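The Last Shift at Sarnlow

The kiosk at Sarnlow opened at 6 and my aunt liked the sandwiches done by then, so I was usually in the back by five, with the radio going and the door propped for the air. She cut them into triangles. Squares sold for less, she said, though we charged the same for both.

The Drinik ferry took on 477 passengers on a good Friday and most of them wanted something to eat. They came up the ramp in a clump and stood at the counter and asked for the same things. Chips, crackers, a cold drink, a sandwich. The drinks went in a rack at the back where people could see them. The sandwiches went in a basket. My aunt had strong feelings about baskets. She thought food looked cheap in plastic, and she would only allow the plastic bin for the packets.

That was the winter the company put the rent up. The letter came in a cream envelope and she read it standing at the sink, then put it under the kettle. She didn't bring it up until the weekend. By then the envelope had a brown ring on it.

"We'll go to the end of the month," she said. "Then we'll see."

I asked what we would see.

"Pass me the trays," she said.
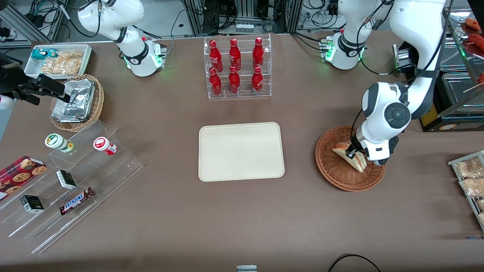

We kept on the same way. I set out a tray for each order, sandwich first, then whatever else they'd asked for, and she took the money. An old bloke who crossed to Yule every week always had the ham and always checked under the bread. A girl in a school jumper paid in coins and wouldn't be hurried. I had never much noticed them before, and now I did.

On the last morning it rained and the ferry was late. We sold 11 sandwiches. My aunt wiped down the counter twice, then took the basket and knocked the crumbs out over the rail for the gulls.

There was a man from Heremero coming at noon for the keys. She wrapped two of the leftover sandwiches in a tea towel and gave them to me, and put the rest on a tray with a couple of drinks.

"He'll have driven a fair way," she said.

Then she filled the kettle, moved the letter to the windowsill and got down three cups.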